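Ticket: Charts blank or truncated in exported infographic reports
Product: Dokine report builder
Customer: Larninby
Opened by: Usa Luangrath
Assigned to: Chalerm Sitthichai, Netico support
Status: Resolved

Reported 5th January

Bar charts in the regional summary infographic show correctly in the editor but are wrong after PDF export. The data sheet holds 1,679 rows. The totals printed under the chart add up to 1,632. Icons and map panels are not affected. Two users see the same fault on separate accounts.

Update – Chalerm Sitthichai

Reproduced with the customer's template on the test account. The editor preview reads the live sheet, while the export reads a cached copy. Cleared the cache and exported again: no change, still 1,632. Please send the original CSV, before any edits in the spreadsheet.

Update – Usa Luangrath

CSV attached. It was last changed in June. Page 2 of the template also comes out blank on export if the chart has more than 25 categories. Not sure if this is the same fault.

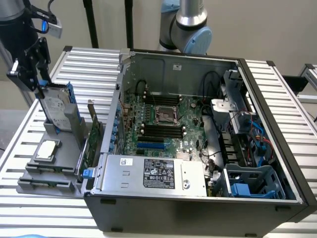 Open tower case, CPU socket empty.

Update – Chalerm Sitthichai

The two faults are separate.

1. Missing rows. 47 rows have a trailing space in the region column. The editor trims the field, the export does not, so those rows match no category and are dropped without a warning.

2. Blank page. The legend is set to a fixed height. Above 25 categories it overflows, and the layout step discards the whole page.

Workaround for 1: run Clean Text on the region column, save, then refresh the data source. Workaround for 2: set legend height to Auto, or group the smaller categories under Other.

Update – Usa Luangrath

Both applied. The total is now 1,679 and page 2 exports. The grouped legend is easier to read as well – we will keep it. The font in the legend is a size smaller than before.

Update – Bianka Deák, Netico development

Trimming added to the export path for the next release. A warning for dropped rows is logged as a separate request. The smaller legend font is expected with Auto height; set a minimum size under Chart, Legend, Text.

Closed with the customer's agreement.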